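Shelf loading and deflection – speaker notes
Kurncombe joinery evening, Dec 30, 2018

Slide 1. Say who I am, thank Ayanda Nkosi for the hall. Questions can come at any point.

Slide 2. Load on a domestic shelf is nearly always overestimated at the middle and ignored at the fixings. Show the Bamard table. Span matters more than thickness in most people's heads and it should be the other way about for short alcoves – explain why with the ruler.

Slide 3. Deflection goes with the cube of the span for a point load. Double the span and the same load gives eight times the sag. Pause here. Write it on the board.

Slide 4. Test piece: span 353 mm, depth 158 mm, supported at both ends, loaded at centre for 90 days. Sag at the end of the run was 2 mm. Creep accounts for the larger share. Do not read out the whole table.

Slide 5. Light loads. Caps, a can of tennis balls, odd bits of cloth. Nothing of this sort will bend a board across an alcove, so design for the books that come later.

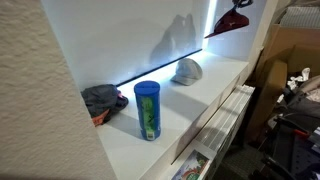
Khrystyna Yurchenko objected at the June run-through that creep figures from one board prove very little, and that the batten screws would let go well before the sag became visible. Agree with the first point. On the second, go to slide 6.

Slide 6. Pull-out in old plaster. Plug must reach the brick. Pass round the two Tritetti plugs, get them back.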